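April, evening

I came home from Stockdale with the late bus and my feet are still complaining. I promised to myself that I will write every evening in English, also when I am tired, so I write. The tea is next to me and it is too strong because I forgot it in the cup while I was looking for this notebook.

The morning went to the sewing class. We are still at hand stitches, and I am glad of it, for my hands are slow learners. I have now the gray coat of my grandmother on the table for the third week. The lining is torn under both sleeves and the shoulder seam has opened. In the class they say that an old coat must be mended with the same kind of stitch it was made with, and for this coat it means the ladder stitch, which I did twice wrong and opened twice again. My thread was also wrong. I bought it in the shop Lestico near the station, 1000 meters on one big spool, very cheap, and it makes a knot every time I pull it longer than my arm. The teacher cut my thread to 40 centimeters and told me to keep it so. I thought this would make more work, but I had only one knot in the whole morning.

What I want to remember from today: the needle goes in straight, not lying down. If I hold it flat, it takes only the top of the cloth and the seam will open at the first winter. I wrote this on a paper and pinned it on the inside of my sewing box. I wrote it in my own language and also in English, and the English looked more serious.

After lunch I did the small errands. The post office, the bread, the key for the cellar. The key cost me 3 dollars and it does not turn well, so I must go back. The man in the shop said to put pencil on it. I put pencil on it and now I have a key which does not turn well and gray fingers.

Then I sat in the library and read until four o'clock, mostly about the history of stitches. I did not know that so many kinds exist and that people fought over them. There is a long chapter on sails and one on shoes, and a short one on skin, where I stayed longer than I wanted.
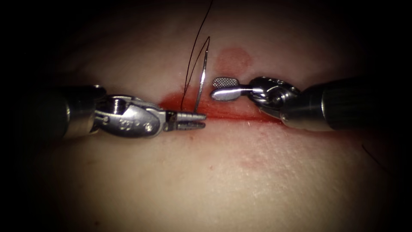 Grirkar wrote back to my long letter about the coat while I was on the bus, and the answer was that I should stop opening the seam again and again, the wool gets tired of it, and a crooked stitch which holds is worth more than a beautiful one I never finish. Also that the lining should wait until the shoulder is closed, or I will sew the sleeve shut, as happened with a blue jacket which is still hanging there in the closet with one arm.

I read this two times. I think it is good advice, but I feel a little accused. I open the seams because I see them from inside, and when I see one long stitch between short ones I cannot look at anything else. My mother was the same with wallpaper.

In the evening I did the shoulder, the whole seam, without opening it. It took me two cups of tea and all of a radio program about bees. Near the collar there are four stitches which lean to the left. I left them. I put the coat on and lifted my arms in front of the mirror, first slowly and then as if I take something from a high shelf, and the seam stayed closed.

The lining I begin tomorrow if the light is good. I have to buy a thinner needle, and not forget the bread bag which I left at the library, on the chair by the window.

It rains now. I will close the window in the kitchen and go to sleep.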